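10th September
Flirnow build, shared workshop

Spent the first part of the session on the left handle. The set screw had backed out again and the finger on that side had play at the pivot. Tightened it, put thread lock on it, left it alone while I sorted cables. The Favton board is still on the old firmware and I am not touching that until the mechanical side stops changing.

Logging is set to 40 samples a second per handle. Buffer is 500 samples, which filled up twice in July when both handles were plugged into the same hub, so each now has its own port. No dropped packets in the log today.

Cup task, both handles on: 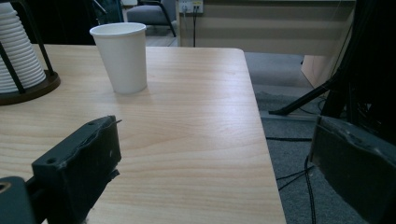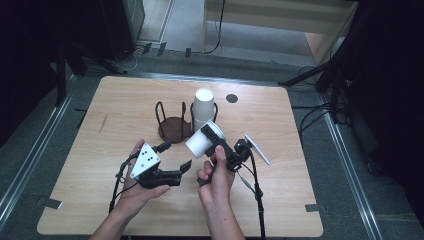 The finger pads are the next job. The current ones are version 2, printed in Plelteren filament, and I want a softer face on version 3 so that less squeeze is needed to hold something thin. The inner faces are already scuffed, and the top edge of the right one is chipped in the first picture, so the new pads should have a small radius there and be held on with screws. Glue was a mistake. With a cup clamped sideways, as in the second picture, I want to know how far the wall gives, and at the moment I only have jaw opening to go by. A thin force sensor behind the pad would do it if the pocket can be made deep enough.

Marker plates: bracket screws checked on both sides. The Pal tracking script loses the right plate when I roll my wrist too far out. Try a steeper bracket angle before changing anything in the script.

Saved as run 11. Settings file is in the same folder.

To do:
Print one pair of version 3 pads, test on the right handle only
Longer cable for the left handle
Recalibrate jaw opening after the pad change
Order more M3 inserts, the tray is nearly out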